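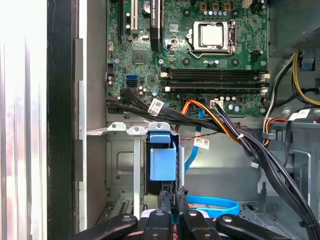
The inside of an office desktop, side panel off. The silver square toward the upper right is the processor.

There is a shelf in my hall closet where computers go to wait. They wait for me to have a free Saturday, and I have been careful never to have one.

I bring this up because Nomville changed its drop-off rules on 29th July. The county recycling contractor, Wastico, will now take old desktops at the curb for $15 apiece, no questions asked, and my neighbors have responded as if the circus came to town. I counted 25 beige and black towers between my door and the bus stop. The notice says the program will run through August, after which, presumably, we go back to closets.

I'm against it, mildly, and I'd like to say why before the truck comes.

Open one of these things first. Take the side off and have a look. People expect something sleek in there and what they get is a junk drawer with a power supply. Cables sweep across the bottom in a bundle as thick as a garden hose. Somebody put barcode labels on the wires, at least two of them, so that the wires could be told apart by a scanner, if not by me. And there's a coin battery, the same friendly shape as the one in a bathroom scale, sitting among all that green circuitry like a dime dropped in a flower bed.

I find this reassuring. My phone can't be opened without a heat gun and a strong stomach. A desktop opens with a screwdriver, and the parts come out more or less the way they went in – levers, tabs, plugs that only fit one way. A person of ordinary patience can pull the memory, set it aside and feel like a surgeon for the rest of the afternoon.

The repair shop on Fosmont Avenue will take a dead tower for nothing and sell you a working one for $122. I bought mine there. It hums, and it has survived two cats. The new one I'd priced online was $1,661, and as far as I could tell the difference was mainly lights.

So keep yours off the curb another week. Mine are staying in the closet, where I can go on not fixing them for free.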